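LAB NEWS, SEPTEMBER

Wrist view vs. fixed view: first numbers in

Quick one from the Tatgate bench, more in the next issue. Short version: adding the wrist camera helped, mostly in the last bit of the reach. 1,357 episodes in the training set so far, 394 held back for testing. Same policy, same training length, only the camera inputs change.

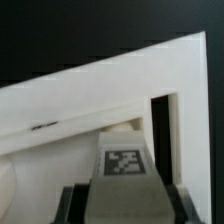

Close-range occlusion is still the main headache. Once the arm goes in low, the wrist view loses most of the table and the policy has to work from whatever is left. White plastic on white plastic, very little texture to hang on to. The marker on the gripper body stays in view even that close, a bit soft but the blocks are readable, so we're using it as a sanity check on the hand pose. Cheap trick, works better then we expected. Musow (our pose filter) now throws out any step where the marker and the joint readings disagree for 8 ticks in a row.

Fixed view does the opposite job. Good on layout, weak on contact. With the two-by-two marker sheet lying flat in front of the arm base we can re-register the table without touching the calibration file, and the cubes and the upright block in the tray have their own markers on top of that. The plain white block in the tray is the hard case, it nearly vanishes against the tray floor. Most of the fixed-view-only misses are that kind of thing. Full breakdown goes in the Kedholm writeup, wich is half done.

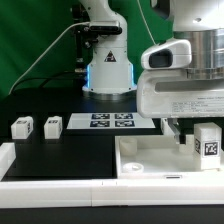
What's next

Three runs queued: wrist only, fixed only, both with random dropout on one view. Ding is booked for training through Saturday so please don't start anything big on it. If you have old episodes with plain parts, no markers, send the folder path. Labels can be messy, we'll clean them up.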